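Notebook, September. Postow transfer, reels 1 to 5

Picked up at 9:40 with reel 3 on the bench. Reels 1 and 2 went through last month and the files are on the Sarnton drive, folder "postow_raw". Reel 3 is the séance sequence and the first half of the cellar chase, so mostly underexposed interiors.

Length on the can says 975 feet. Counter reads 959 from first picture frame to last. The missing 16 feet look like two cuts: one jump in the corridor shot, one at the changeover. Both splices are old cement, brittle but holding. Did not remake them. If the Jinport print turns up we can compare and fill the gap from there.

Perforation damage on the sound side for the first 19 frames after the head leader. Repaired with tape, both sides, trimmed by hand. Gate ran steady afterwards at reduced speed.

Exposure: the scanner's auto setting lifts the blacks in the séance until the back wall of the set shows, including the join between the flats. The release print would never have shown that. Locked exposure manually on the candle shot and left it there for the entire reel. Faces are dark. They are dark in the print too.
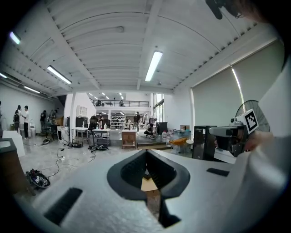
Sound. Optical track is variable area, moderate noise. The low drone under the cellar chase had been logged as hum from our side. Checked against silent leader, no hum there, so the drone is on the track. Log corrected. Please do not notch it out. There is a real buzz at frame 425 of the chase, lasting a little under two seconds, caused by a scratch into the track area. That one can be cleaned.

Continuity note for whoever writes up the versions: in this reel the medium's hand is bandaged before the mirror breaks. The Vlad cut, going by the tape copy, has the mirror first and the bandage after. So the order was changed at some point – or the tape was made from a reel assembled wrong. Splice positions on ours don't settle it. Edge codes might. To do.

Color: reel 3 is faded toward pink, less than reel 2. No correction applied to the raw files. Test grade saved separately as "r3_test_b". Test a was too green, deleted.

Stopped at 4:15. Reel 3 rewound tails out, new core, back in the can with the old label kept inside.

Next: clean reel 4 before loading – there is mold on the outer wraps. Ask Jinport for the footage counts on their can labels. Order more splicing tape, one roll left.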